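Why I've gone back to mending my own clothes

I finally finished the green jumper on Thursday, and I have been in a ridiculously good mood ever since! It had a hole at the elbow you could put your thumb through, and it had been sitting in the mending basket since I lived in my old flat. One evening with a darning needle and it's back in my wardrobe. Why did I wait so long?

The person to blame for all of this is Regula Zaugg, who runs a mending evening in the back of the Pravon café in Gandgate. I went along in May, mainly for the cake if I'm telling the truth, and came home with a needle, a wooden mushroom and a sock I'd half repaired. The mushroom is the thing you stretch the hole over while you darn. I had seen one in my gran's sewing box as a child and always thought it was a toy.

Darning is just weaving, only very small. You run a set of threads one way across the hole, then turn and go over and under them the other way until you've made a little patch of new cloth. My first one looked like a squashed spider. Regula looked at it for a while and told me it would keep a toe warm, so I wore the sock home. It's still going, lumpy heel and all, and I've got quite fond of the lump.

The mistake I made at first was pulling too tight. You want the thread to lie there without any tug on it, and you want to start well outside the hole, where the knitting is still strong. If you begin right at the edge, the edge gives way and you end up with a bigger hole shaped like a doughnut (ask me how I know). I also used thread that was much too thick. Split the strands and use 2 of them for a fine sock, 3 for a chunky one, and see how it sits before you go any further.

Then there's the question of matching the colour. Urs Kofler, who sits at the end of the table and does the most beautiful tiny stitches, will spend half the evening holding threads up to the lamp to find the right grey. I can't do it. I go for mustard or bright red on nearly everything now, and people ask about it at the bus stop, and then I talk at them until the bus comes.

T-shirts are another matter, and I'm still learning. The fabric stretches, so a darn made the way you'd do a sock goes stiff and puckers round the edges. What works better for me is a small patch on the inside, cut from an even older t-shirt, with rows of little running stitches going through both layers. Round the corners of the patch or they'll curl. Wash the shirt first, too, as an old one can still shrink a bit and you don't want it doing that after all your work.

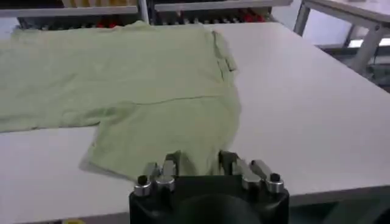
I've started keeping a bag of scraps for this, all the shirts that are past saving, and it's surprising how far one of them goes. A single sleeve has done me four patches so far. The softest ones are the best, the ones that have been through the wash so often they've nearly given up.

Next on the pile is a pair of work trousers with a worn knee, which will need something tougher, and after that I want to try Swiss darning, where you follow the path of the knitting stitches and it all but disappears. Regula has promised to show me if I bring my own wool. There's a box of odd balls at the Flevby market on the way there, so I'll have a dig through that first and see if they've got any more of that mustard.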